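Ziltamdale Trailer Owners Board > Towing and Hauling > Tongue jack on a small utility trailer: swivel or fixed?

dnazarenko
Posted in October, 7:40 pm

I have a 10 foot single axle utility trailer and the tongue jack is shot. The handle turns but the inner tube hangs up about halfway. The old one is a weld-on with no brand left on it. I'm thinking of cutting it off and going with a bolt-on swivel jack rated for 1,000 lbs. Heaviest thing I haul is a riding mower. Is that enough jack, and does the swivel kind hold up?

Danylo Nazarenko

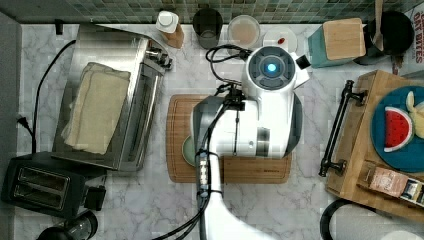
Re: Tongue jack on a small utility trailer

merrick_d
Senior member

1,000 is plenty for that trailer. Tongue weight with a mower on it won't come close. The swivel ones are fine if you grease the pin. I've had a Skilard on mine for 9 years with the same wheel.

Measure your tongue before you order. The clamp bracket on most of them wants a 3 inch tall frame rail, and some of the older trailers built out here used angle iron. It won't clamp square on that.

Digby Merrick

flatbed_ron

I don't agree on the swivel. The pull pin is the weak spot. Mine dropped out of position on a gravel road and I ground the wheel down to nothing before I noticed. Weld another fixed one on and carry a block of wood.

merrick_d

Was the pin all the way in? They have to click. If the spring is rusty it will sit halfway and look like it's locked.

flatbed_ron

It was in. I checked it before I left the yard.

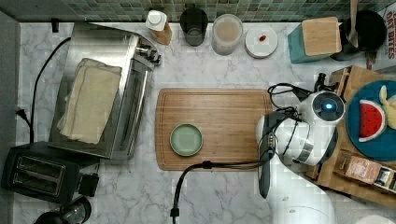

Page 1 of 2 | 3 min read

dnazarenko

Measured it. The tongue is 3 inch channel, so the bracket should fit. The back of the channel is open, though. Do I need to box it in before I clamp on it?

haulin_kate

No, but don't crank the bolts down until the channel starts to bend. Snug them up, load the trailer, then check them again after the first trip. I put a flat steel plate behind mine to spread the load and it hasn't moved.

Also, get the side-wind handle if you have a box or a spare tire up front. With a top-wind you need room above the jack to swing the handle.

merrick_d

Agree on the plate. Disagree on side-wind. They're slower and the gears are smaller. For a trailer with nothing on the tongue I'd stick with top-wind.

haulin_kate

Slower by a few turns. I can live with it.

dnazarenko

There's a spare on the tongue, so side-wind it is. Prokopenko's has the Skilard in stock and also one called Zarnska that costs less. Anybody used the Zarnska?

flatbed_ron

Had one on a boat trailer. The tube is thinner and the wheel is hard plastic. It rolled okay on concrete but it was useless in grass. The jack itself never failed, I'll give it that.

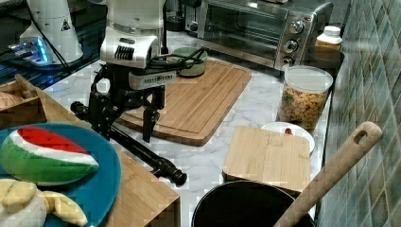
Kitchen counter with bamboo cutting board

merrick_d

Spend the extra on the Skilard. And when you cut off the old one, stay out of the frame metal. Grind the weld down, leave a little behind, and paint it right away.

dnazarenko

Going with the Skilard and a backing plate. Will the stock bolts be long enough with the plate behind the channel?

haulin_kate

Mine weren't. I bought longer ones, same diameter, grade 5, with lock nuts. Take the bracket to the store with you.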